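Writing the rules before the robot moves

Ayane Takeda spent nine years servicing server rooms before she started writing rules for the robots that may one day work in them. She now leads the practice guide at Skunura, and her first point is that the guide covers simulation as well as hardware.

"People treat the simulator as a place with no rules," she said. "Then they carry those habits over to a real rack."

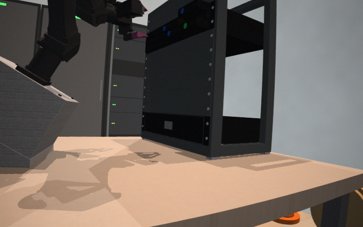 The arm at the equipment rack in simulation.

The current draft has 19 rules. Most are short. An arm has to have a written stop position for every task. Contact force limits are set per part, and the person who sets them signs the sheet. A run that breaks a limit is logged as a failure, even if the task got done.

That last rule caused the most argument. Malte Stöcker, who tests the guide at Drumard, was against it at first. "We had 3323 runs on file and I had to go back and mark 456 of them as failed," he said. "I didn't enjoy it. But the old numbers were no good to a customer." 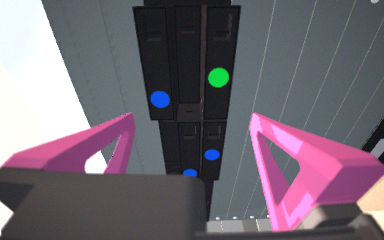 Takeda's rule on approach is the longest in the draft. It asks for a slow zone in front of any live equipment, and it says the fingers must be checked for clearance on both sides before they close. With one pink finger on either side of the black panels, and blue and green discs on the panels between them, she wants each gap measured separately. "One number for the whole gripper isn't enough," she said. "You can be fine on the left and touching on the right."

She would also like camera views to be part of the record. The draft asks for a wide view and a close one, saved with the same run number.

Stöcker still thinks the slow zone is too large for narrow aisles. Takeda has agreed to look at it again in December, when Drumard sends its next set of logs. Until then the draft stands as written.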